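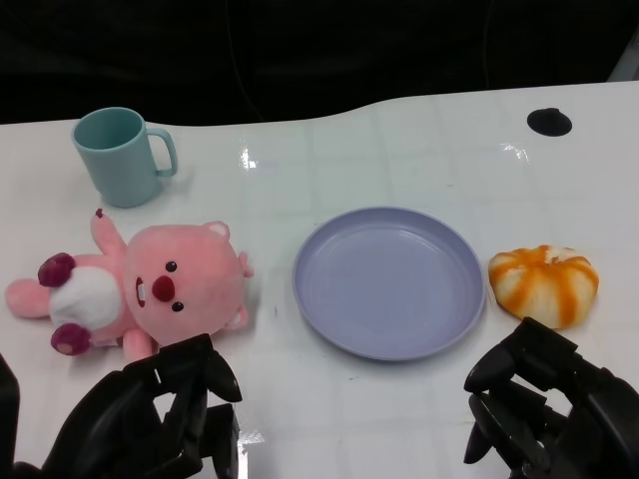
Frequently asked questions

Play food, plastic tableware and soft toys: buying, cleaning and storing

Last looked over in June. We sell this sort of thing, so read the answers with that in mind. We have tried to write down what we would tell a friend, including the times when the answer is "don't bother".

Do I need a play food set at all?

No. A child who wants to serve you dinner will serve you gravel on a leaf. A few decent pieces make the game easier to start and easier to join in with, and that is as far as we'd go. Anyone promising that a toy bun will teach your child to share, count or speak Mandarin should be asked how they know.

How many pieces should we start with?

Fewer than the big boxes suggest. A plate, a mug, something to eat and somebody to eat it is a full tea party. Our own bestselling set, the Nosto Big Table, has far more in it than most families use, and we have said so to customers who then bought it anyway. The small Nosto set is the one we would pick. You can add to it later if the interest is still there after the first fortnight.

Is the plastic tableware safe for real food?

It depends which range you have, and the packaging is not always clear. Ours says so on the base: if there is a food mark, you can put toast on it. If there is no mark, keep it for pretend. Please don't go by how solid it feels. Some of the sturdiest toy plates we have handled were never meant to have food on them.

We would not put hot drinks in any child's plastic mug, marked or unmarked. Cold milk or water is plenty.

The label says "BPA-free". Does that mean it's safe?

It means one particular substance isn't in it. That is worth knowing, but the phrase gets printed in large green letters as if it settled everything. Look for the food mark and an age label, and check there is a real address for the maker or importer. A seller who can't tell you who made a plate is a seller to avoid.

Can it go in the dishwasher?

Marked Nosto pieces can go on the top rack on a normal wash. Coloured plastic will lose some of its looks over time whatever the leaflet says, and matte finishes show it sooner than shiny ones because scratches turn up as pale lines. If you mind about that, wash by hand in warm soapy water. If you don't, use the dishwasher and stop worrying.

Keep the play food out of it. Soft buns and dumplings can take in water through a seam or a pinhole and then hold on to it for weeks.

My toy dumplings smell. What happened?

Probably water inside. Squeeze one over the sink. If anything comes out, and particularly if it is grey, throw it away. We have read a great many tips involving vinegar, rice, freezers and hairdryers, and tried several of them. The smell came back. A replacement bun costs very little.

If nothing comes out and the piece is new, leave it on an airy windowsill for a few days. If it still smells strongly after that, send it back to whoever sold it to you.

Will the colour on the play food rub off?

Printed or sprayed streaks can, yes. Before you hand over a new piece, rub it hard with a damp white cloth. A faint tint on the first wipe that doesn't show on the second is usually loose surplus. Colour that keeps coming off is a fault, and you should ask for your money back. We refund on this without wanting the item returned, but do send a photograph of the cloth.

Is realistic food better than plain shapes?

We have not seen anything that convinces us either way. Younger children seem happy to call a plain block a cake. Older ones tend to enjoy food they recognise from home, which is a good reason to choose dumplings if your family eats dumplings and a poor reason to choose them if you only like the look of them on a shelf. Small round foods, real or toy, are a choking risk for under-threes, so check the size as well as the age label.

How do I wash a plush toy that has had "dinner"?

Read the sewn-in label first. For most of the plush we stock:

Shake it outside and pick off anything stuck.
Check the eyes and nose by pulling each one firmly. If a bead eye shifts, the toy doesn't go back to a small child.
Put it in a pillowcase, knot the end and wash on a cool, gentle cycle with a little detergent.
Squeeze it in a towel and dry it flat somewhere warm, turning it now and then.

Felt parts, such as teeth or paws on some animals, may curl a little. They can usually be pressed flat with your fingers while damp. Don't iron them. Tumble drying ruins the pile on a lot of pink and pastel plush, and we wouldn't trust the "low heat" setting on most machines.

Do I need an antibacterial spray for soft toys?

We don't sell one and don't plan to. Washing does the job. Sprays leave a residue on something that will be chewed, and the claims on the bottle generally refer to hard surfaces. After a stomach bug, wash at the hottest setting the label allows, or retire the toy if the label says surface wash only.

What is the best surface for a tea party?

Anything flat that wipes clean. A glossy white table looks lovely for an afternoon, then shows every fingerprint, and it throws back the ceiling lights. It also lets light plastic plates slide when somebody leans across. A matte top or a thin cotton cloth solves both. Desks with a cable hole are fine too, but cover the hole. Small pieces go down it, and you will be the one on the floor.

Special play tables with built-in sinks are a lot of furniture for a short stage of life. We stock the Hillen one and it is well made. We would still try the coffee table first.

How do we get it all put away?

One tub, no lid, low enough for the child to reach. Nest plates together, stand mugs inside one another if they fit, tip the food on top. The soft toys live somewhere else, or they end up as padding at the bottom.

We are doubtful about sorting systems with picture labels for each kind of food. They work beautifully in the hands of the adult who made them. If yours has lasted past Friday, keep it – we are glad to be wrong.

Are pieces from different ranges the same size?

No, and don't believe "fits all standard play sets", as there is no standard that we know of. Jedine plates are wider than ours and won't nest with them. Xie buns come up large beside a Nosto plate, though children don't appear to care. If matching matters to you, buy within one range.

You have 1,441 reviews. Are they all real?

They all come from orders, which is the only thing we can check. We can't see whether the writer opened the box a minute earlier, and plenty read as though they did. The most useful reviews are the ones left after several months, so sort by "owned longest" and start there. We don't pay for reviews or hide the bad ones. The three lowest are about the old tub with the lid, and we agree with them.

Can I get a single replacement piece?

Yes, for Nosto plates, mugs and buns, while the colour is still being made. Shades vary slightly between batches, so a new teal mug may not be a twin of the old one. We can't match discontinued colours, and the replacement service doesn't cover soft toys. If a favourite animal is past saving, a new one will be spotted at once.

What is your returns policy?

Unused items can come back within the period shown on your order slip. Faulty items can come back whenever the fault shows, within reason – a bun that has been through two years of nursery school has had its life. Keep the slip or the order email. Delivery is refunded on faulty goods and not on a change of mind.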